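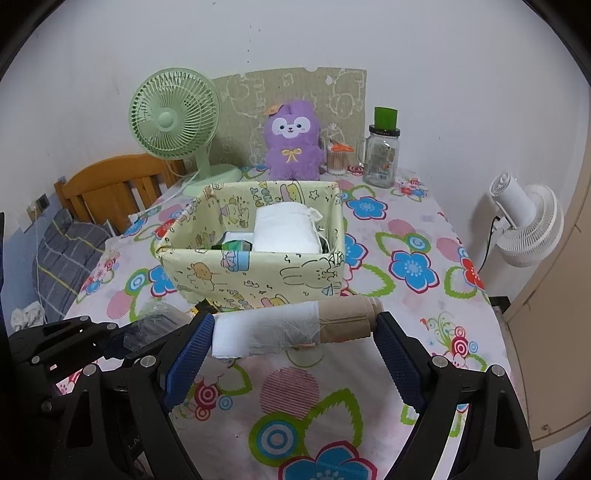 Celebrity Bio Pages and Where Their Numbers Come From
Final report, Media Writing section 2
Min-kyu Shin

What I wanted to find out

If you search any singer or actor you get pages telling you their age, height, spouse and net worth. My question was simple. Where does the net worth number come from? And do the pages agree with each other?

I first wanted to do sports people too but ran out of time, so only entertainers.

How I did it

Picked one singer, stage name Montoya, and pulled every bio page I could find on her from the first few pages of search results. Got 17. Two sites kept coming up the most, Flosterora and Prodcombe, so I read those more closely than the rest. Saved each page as text and put the claims in a spreadsheet: birthplace, siblings, marriage, net worth, and whether a source was given. A link to another bio page counted as a source but I marked it separately.

Most of the reading was done in September. Re-checked everything on one Saturday near the end and a few pages had changed by then, so the spreadsheet has an "old" column and a "new" column. Sorry if it's confusing.

What I found

Net worth: 9 of the 17 pages gave a figure. Only 2 said where it came from, and both linked to Prodcombe. Prodcombe has no source, just the words "according to reports." The highest figure was up to 5 times the lowest. Same singer, same year on the page.

Family: this was worse than I expected. Flosterora gives her one older brother. Prodcombe says only child. Her own interview on the Stokico podcast mentions a sister, and none of the bio pages had teh sister at all. I listened to that part twice to be sure.

Marriage: nearly every page has a heading asking who her husband is. Under the heading, mostly filler. A typical one spends three paragraphs on how private she is and then says no details are available. So the heading is for search and the answer isn't there.

Wording: a lot of copying. The same odd sentence about her "climbing the ladder of fame with both hands" was on 5 pages, no quote marks. Could not work out who had it first, the dates on the pages get updated all the time and I don't trust them.

Problems

One celebrity only. A bigger star might have better sourced pages, or more junk, can't say. Also I did the coding alone, so no second person checking my categories. I wrote to Flosterora through their contact form asking how they get figures, no reply so far.

Should of saved screenshots and not only text. Lost the ads and the layout, and those probably matter for why the pages are written this way.

If I did it again

Three or four names, different levels of fame. Check each page weekly. And start with interviews, because the podcast had more real facts in it than most of the bio pages I read.

Spreadsheet is in the shared class folder, second tab is the clean one.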